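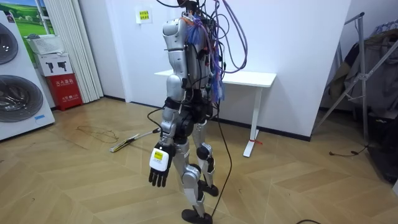

Herringbone underfoot and a white standing desk against the wall at Hurden House.

Old floor gets its second go at Hurden House

I've walked past 267 Hornus Street more times than I can remember and never once thought about what was on the floor in there. Well, now I've been in for a proper look, and I've come home and glared at my own carpet.

The downstairs workroom at Hurden House is back in use this month after its refit, and the wooden herringbone floor is the bit everybody wants to talk about. It had been under grey carpet tiles for years. Wajid Usmani, who manages the building, told me he'd lifted a corner tile to chase a musty smell, saw a bit of zigzag and kept pulling. By lunchtime he had a whole strip up along the wall and a very sore back.

"I rang the owners and said, you'd better come down and look at this before I put the tiles back," he said. They came down. The tiles didn't go back.

The plan had been to put new carpet through the lot, and there was already a quote on the table. Instead the money went to Mandum, the flooring mob from the other side of the rail line, who spent a bit over a fortnight getting the glue off, fixing the loose blocks and putting a new finish on top. The room is 40 square metres, so it's not enormous, but Wajid reckons the glue alone took longer than anyone had guessed. Some of it came up with a scraper and some of it had to be coaxed. He used a different word for it.

The whole job had a budget of up to $4,000 for the floor, and they stayed inside it by moving the furniture themselves and doing their own painting. The walls are plain white now. I'm told there was a long discussion about a pale green, which I would have voted for, but I can see the sense of it once you're standing there – the pattern in the timber does plenty on its own, and the white lets you look at it.

Furniture is the other change. The heavy old benches went to the men's shed at Tamura Park (they were delighted, and brought their own trailer), and standing desks are taking their place. The white one in the photo has a rectangular top and a foot bar resting on the floor, and I'm a bit of a convert. I've always thought of standing desks as something for people who own expensive water bottles, but I leaned on one for a good ten minutes while I took my notes and my knees had no complaints at all. There's a little strip of red tape near the base of the leg, and a paper sign taped up on the wall above with Chinese characters highlighted in yellow. I don't read Chinese, so I can't pass the message on, sorry!

Looking after the floor is going to be the next thing. Mandum left a sheet of instructions: a barely damp mop, no steam, and nothing dragged across it. Felt pads are going under anything with feet. Wajid has already bought a soft broom and is fairly protective of it. He'd also like people to use the mat at the front door, especially now we're into May and the path from the car park has turned to its usual mud. There's talk of gravel. There has been talk of gravel at Hurden House for as long as I've had this column, so don't hold your breath.

A few of you have asked whether the upstairs rooms are hiding the same thing. It's a maybe. Wajid has had a peek under one edge at the top of the stairs and found ordinary straight boards, painted brown, with a layer of newspaper over them. He saved the newspaper and I've asked if I can borrow it for a later column. The back office hasn't been checked yet, as there's a filing cabinet on the corner he wants to lift and it would take a couple of strong people to shift it.

If you've got the same sort of floor at home and you're wondering about pulling up your own carpet, Wajid is happy to have a chat about what went right and what didn't. His main advice was to start in a cupboard, where you can cover it up again if you don't like what you find. He's at the front desk most mornings until 11. The spare carpet tiles are stacked by the side door and free to anyone who can carry them away – they'd be fine for a garage or the floor of a shed. Bring gloves, the backs are still sticky.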